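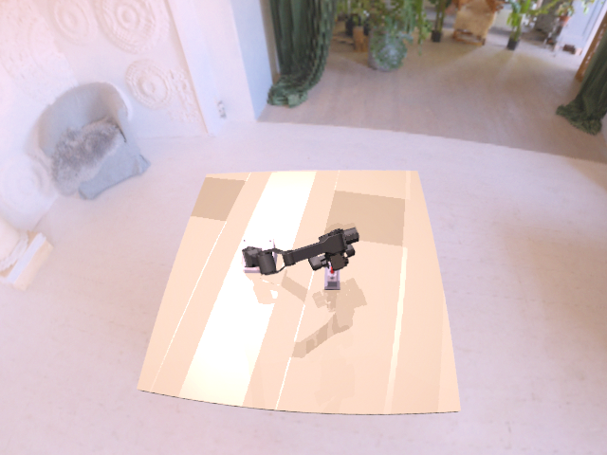 Long streaks of light across a square, peach-colored tabletop.

How to Cut Glare on a Work Table

Posted in April under Rooms and Light

A table near a window gets good light for part of the day and bad light for the rest of it. The usual signs are bright bands on the surface, white patches on glossy paper, and sore eyes by late afternoon. Most of this can be fixed without buying a new table or giving up the window.

What you need

A notepad and pencil
Low-tack painter's tape
A tape measure
A small hand mirror
A sheet of matte paper or a plain cotton cloth large enough to cover the work area
A desk lamp with a movable head

Shades and window film are covered further down. Don't order either one until you have done the first two steps.

Step 1: Track the light for a day

Pick a day with clear sky. Look at the table in the early morning, at noon, and again at 4 p.m. Each time, put a strip of painter's tape along the edges of any bright band and write the hour on the tape. If you work at the table in the evening, check once more with the room lights on.

By the end of the day you will have a map of the surface. In most rooms the bands move across one part of the table and leave another part alone. If the clear part is big enough to work on, you may only need to move your chair.

Take the tape up the same night. On waxed or oiled finishes, even low-tack tape can lift the surface if it sits in the sun too long.

The sun's path changes through the year, so a table that is fine in June can be hard to use in December. Keep your notes and check again when the clocks change.

Step 2: Find where the glare comes from

Glare on a table is one of two things. Either direct sun is falling on the surface, or the surface is reflecting something bright into your eyes. The fixes are different.

Sit where you normally sit. Lay the hand mirror flat on the bright patch and look into it without moving your head. If you see a lamp or a window, you are dealing with a reflection. Look away at once if the mirror shows the sun.

Next, hold your hand a few inches over the patch. A hard-edged shadow means direct sun. A soft shadow, or hardly any, means the light is spread out and the shine is coming from the finish.

Write down which one you have. Some tables have both at different hours.

Step 3: Turn the table

The best position for most work is with the window to one side. If you face the window, your eyes have to adjust between the bright sky and the page. If your back is to it, your own shadow falls on the work, and a laptop screen will pick up the window behind you.

Right-handed people usually do better with the window on the left, and left-handed people with it on the right. That keeps the shadow of your hand off the line you are writing or cutting.

If the table is square, try a quarter turn before you move it across the room. It takes up the same floor space, and the seat ends up facing a new direction. With a rectangular table, measure the walkway first. Leave at least 3 feet behind the chair.

Pulling the table back from the glass also helps. High summer sun doesn't reach far into a room. Low winter sun does, and moving the table won't be enough by itself in those months.

Step 4: Dull the surface

If the mirror test showed a reflection, work on the surface next. Lay the matte paper or cotton cloth over the bright patch and sit down again. If the shine is gone, you can make the cover permanent.

Good permanent covers include a felt desk pad, a cork sheet, a linen runner, or an unglazed blotter. Avoid clear vinyl and glass. They protect the table but reflect more than most wood finishes.

We tried the Prirkano desk pad in mid-gray and it did the job on a varnished pine table. The corners curled for the first few days and then settled under some books. A mid-tone is easier on the eyes than white or black, especially if you work with white paper.

A shiny varnish can also be rubbed down to a satin finish with fine steel wool and paste wax. Test the underside first. Do not do this on veneer unless you know how thick it is, and don't do it on laminate at all.

Step 5: Cover the window

For direct sun, you have to stop or spread the light before it gets to the table.

Sheer curtains are the cheapest choice. They soften the edges of the light and lower the contrast, but strong sun still comes through.

Roller shades in a screen fabric cut more light and keep some of the view. Darker fabric gives a clearer view out. Lighter fabric spreads more light into the room.

Slatted blinds give the most control, but half-open slats throw stripes. Tilt them so the light goes up to the ceiling. If the stripes still land on the table, close the lower part and leave the top open.

Film goes straight on the glass. The Drirkau frosted film goes on with soapy water and peels off later, which suits renters. Check with the window maker before you put any film on double-pane glass, as some kinds can make the pane heat unevenly and crack.

Step 6: Add a lamp for the dull hours

Once the glare is under control, the table may be too dim on cloudy days. A desk lamp with a 700-lumen bulb is enough for reading and most handwork. Choose 3,000 K for a warm white that doesn't look odd next to daylight. For matching paint or thread, you will want a cooler bulb with a high color rating.

Put the lamp on the side opposite your writing hand and keep the bottom of the shade below eye level. Repeat the mirror test with the lamp on. If you can see the bulb in the mirror, move the lamp farther to the side or tip its head down.

If the glare comes back

Check the simple things first. A freshly polished table shines more than it did the week before. A car parked across the street can throw a bright patch through the window for an hour and then be gone. Leaves coming off a tree in the fall will let in light that wasn't there all summer.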